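Print this page | E-mail this page
Last updated: February

Writing the Rules Down: Good Practice for Bench Manipulation Trials
Speaker notes, Nodolano session on shared test procedures

Slide 1. Opening

Thank the organizers. State the purpose of the talk: to present the revised Kevadlow practice guide for bench trials with robot grippers, and to explain which requirements have changed and which remain open for comment.

The first edition of the guide was written for one laboratory and one arm. The present edition is meant to be used by the Shearer and Kikwood sites as well, and the wording has been tightened so that an operator at either site can follow it without calling the other.

Remind the audience that the guide covers conduct and record keeping. It does not replace the risk assessment for the cell. 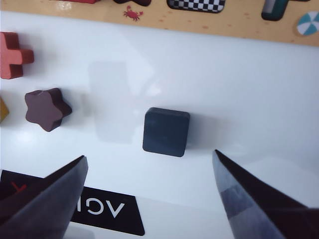 Slide 2. The start condition

Section 2 of the guide now defines what must be true before a trial may be logged as started. The target object shall be named in the log by shape and color, and the name shall match the one on the object list. "The dark one" is not acceptable. With the gray square block between the fingers and a brown star a short distance to its left, an entry that gives color alone leaves room for argument when lighting changes, and the shape must therefore be recorded as well. The operator shall also record whether the fingers are open or closed at the start.

Pause for the first round of questions. The usual one concerns glossy work surfaces. The guide permits them, provided that the surface is entered in the log and is not changed within a series.

Slide 3. Layout of the work area

Loose pieces shall be set out on the work surface before the arm is enabled. Once the arm is enabled, pieces are moved by the arm or the trial is stopped. There is no third case. The earlier edition allowed the operator to "assist" a piece, and the Shearer logs showed that this word was read in at least 2 different ways - some operators nudged, others replaced the piece entirely.

Pieces already seated in the board are part of the layout and shall be listed. A series of 400 trials with an unlisted seated piece cannot be compared with one in which that piece was absent.
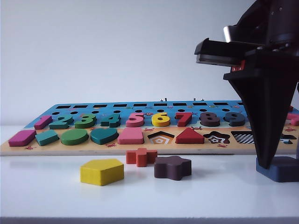 Loose shape pieces in front of the puzzle board, with the pentagon and flower cavities empty.

Slide 4. Scoring

A placement is scored as complete when the piece rests in its own cavity and the fingers have released it. A piece lying on the rim is scored as partial. A piece in the wrong cavity is scored as a failure, even where it happens to fit. Scores are entered at the time of the trial. The written record governs, and video may be used only to settle a dispute.

Read out the retention rule in full: "Each site shall keep trial records until 2000 further trials have been logged on the same task, or until the guide is reissued, whichever is later."

Kikwood has asked whether partial scores may be pooled with failures in summary tables. The current answer is yes, if the table says so in its heading.

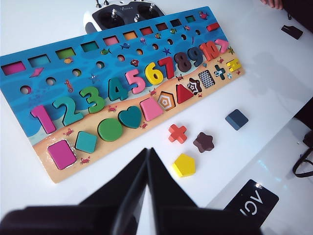
SECTION 5: PEOPLE AND OBJECTS NEAR THE CELL

Slide 5. Hands, cables and handheld controls

Hands shall be clear of the table surface while the arm is enabled. The edge of the table counts as the table. Cables shall be routed so that they cannot enter the path of the gripper, and the routing shall be checked at the start of each session.

Handheld controllers may be kept on the table only behind the task board or in a marked area, and their position shall be noted in the layout sketch. Signs and cards that are not part of the task are treated in the same way.

Slide 6. Comments received

The draft drew 47 comments. Most concerned Section 2 and the naming of objects. The request for photographs in place of written layouts was declined for this edition - sites may attach them, but the list remains mandatory.

Comments on Section 5 are still open. Direct the audience to the form on the Nodolano page and give the closing time, 5 p.m. on the last day of the month.

E-mail this page | Print this page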